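Sitdale presents starter set for succulents on the windowsill

Frerichs, 25/09/2020 – The garden supplier Sitdale brings a new starter set for indoor succulents to the shops. The set is called Olotia and is made for people who have no garden and only a little space on a table or a windowsill. It contains two pots with saucers, a small watering can and the hand tools for repotting.

"Many customers buy a succulent and then give it too much water," says Imke Hellwig, product manager at Sitdale. "We wanted a set where the can is small and the spout is easy to guide, so that the water goes to the soil and does not stay on the leaves."

For three months, 13 households tested the set at home. Their remarks led to some changes, among them a wider saucer and a longer handle for the rake. The instruction sheet was also written new and is now shorter. 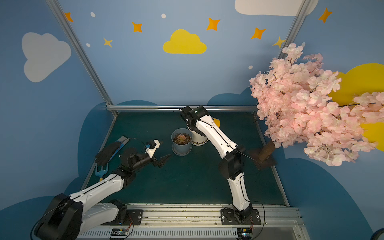
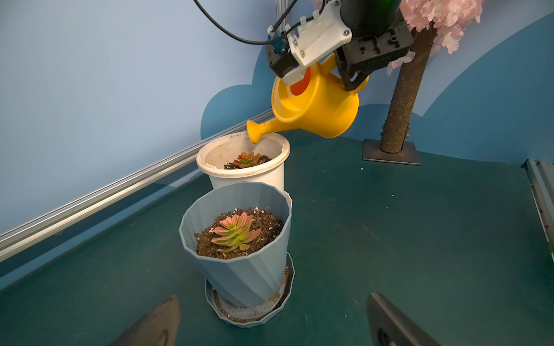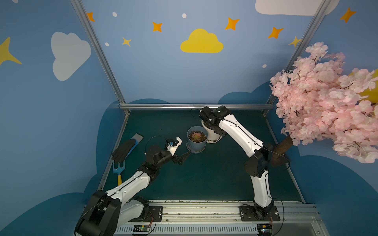
Succulents in a light blue and a white pot on a teal tabletop.

Sitdale recommends to use a loose soil mixed with perlite and to wait with the next watering until the soil is dry in the whole pot. In winter the plants need very little water – once a month is enough in most rooms. Gisela Fuchs, who wrote the instruction sheet, advises also to wipe the saucer after each watering.

The first delivery consists of roughly 1000 sets. Of these, 616 are already ordered by garden centers, the rest will be sold directly in the Sitdale shop in Gresel. A second delivery is planned for December. Plants and soil are not included in the set.

Garden centers which wish to order the set or receive a sample can write to the sales department, attention Volker Eichhorn.

Press contact:
Serena Bianchini
Sitdale, Press Office, Frerichs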